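Talk notes: Plastic boxes and how to keep them nice
Hetden Household Circle, Tuesday evening, the longer version

Slide 1. Hello and settling in

Good evening, everybody, and thank you for coming out. (Wait for the chairs to stop scraping. The Hetden hall floor is dreadful for it.) Some of you heard the short version of this at Ernness in April, so forgive me if you recognise the bit about the tomato sauce. I've added a good deal since then, mostly from the questions people asked over the tea, and I've dropped the part on metal tins, which made it far too long.

I'm going to talk about plain coloured plastic: trays, tubs, lunch boxes, drawer organisers, the things we all own far too many of. I emptied my own cupboards before writing this and came to 154 pieces, lids included, and I live in a flat! So I do have a personal interest.

Slide 2. Shiny plastic and what spoils it

Start with the shine, as that's what goes first. A new box has a lovely gloss and after a year or two it has gone dull and grey-looking, and people assume it's age. Very often it's the green side of the washing-up sponge. Every rub leaves tiny scratches and the scratches catch grease, so you rub harder, and round it goes. (Pass the two old lids round here, the scoured one and the good one. Ask people to tilt them to the lamp.)

Strong colours show it worst, red above all. When the surface is still good you get proper reflections in it, pale streaks down one side and a warmer, orangey patch where the light lands.
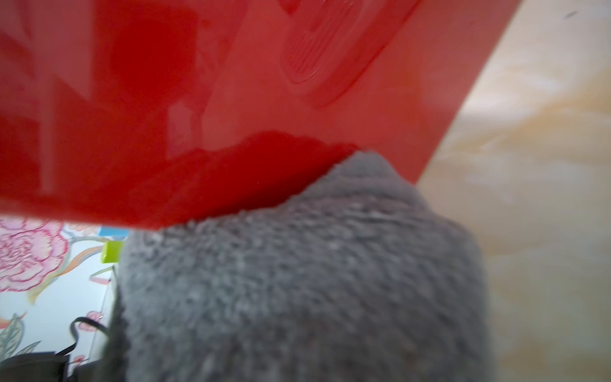

Slide 3. What I use

Warm water, a drop of washing-up liquid, and something soft. That's very nearly the whole talk, I'm afraid, but I've been given the full half hour so I shall carry on.

For soft things I like anything with a loopy pile, the sort of texture you get on a good towel. Old flannels are perfect. Cut them up, and don't bother hemming them unless you enjoy hemming. I keep 4 on the go and they all go in with the towels on washday. Skip the fabric softener, it coats the loops and then they just push the grease about.

Somebody at Ernness asked about the Schwerdtfeger paste in the little tub. I've used it on taps and I like it very much on taps. I wouldn't put it on a glossy box. Try it on the bottom first if you must.

(Sip of water. Check the clock, should be twenty past seven.)

Slide 4. Ridges, grips and moulded bits

The flat faces are easy and the fiddly parts are where the dirt lives. Flour, crumbs, that sticky brown film you get from keeping things near the cooker. My worst offender was a biscuit box that looked spotless from across the kitchen and had a line of old syrup packed into every groove of the handle. On the red piece on the screen there's a rounded rectangle moulded in, with raised ridges running side by side, and a flat cloth will skate straight over the top of a pattern like that. Use a soft old toothbrush and go along the ridges first, then across them, then rinse under the tap and feel with a fingertip. Your finger is a much better judge than your eye. If it still drags, leave a soapy cloth lying on it while you have your tea and try again.
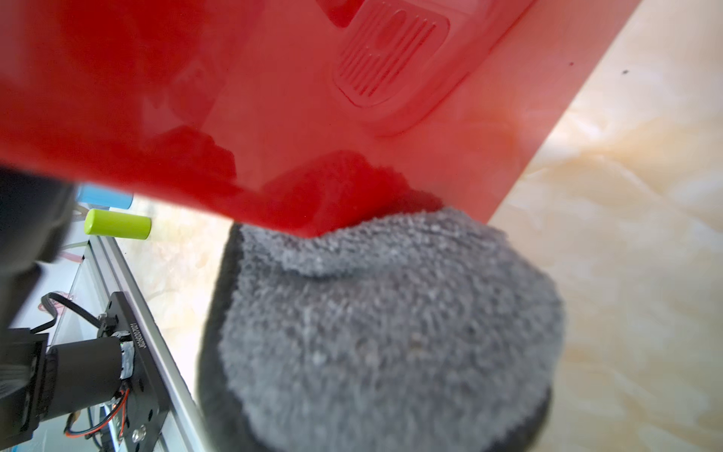
Slide 5. Edges and undersides

I was brought up to do the inside of a box and then the outside, and it was years before it occurred to me to turn one over. The lower edge wants as much attention as anything, and so does whatever it stands on. Tuck your cloth or pad well up under the rim and let it bunch a little, so that it's touching the side and the underneath together. You can see the fluffy grey pad doing that against the red, with a fold of it pushed up below the edge. Then draw it along in one go, and turn it to a clean bit for the way back.

Slide 6. Stains and smells

The tomato sauce! Rinse in cold water straight away, and hot afterwards. For an old orange stain I mix a paste of bicarbonate of soda and water, smooth it on with a finger, leave it overnight and rinse. It fades most of them. It has never shifted turmeric for me, and my turmeric box is now simply a yellow box.

For smells, leave the lid off on a windowsill for a day. Crumpled newspaper inside helps with onion.

Slide 7. Questions and tea

(Remind them the Arnmont swap table is at the back, boxes with lids on the left, odd lids in the crate. Please take some home. Please don't leave me with the crate again.)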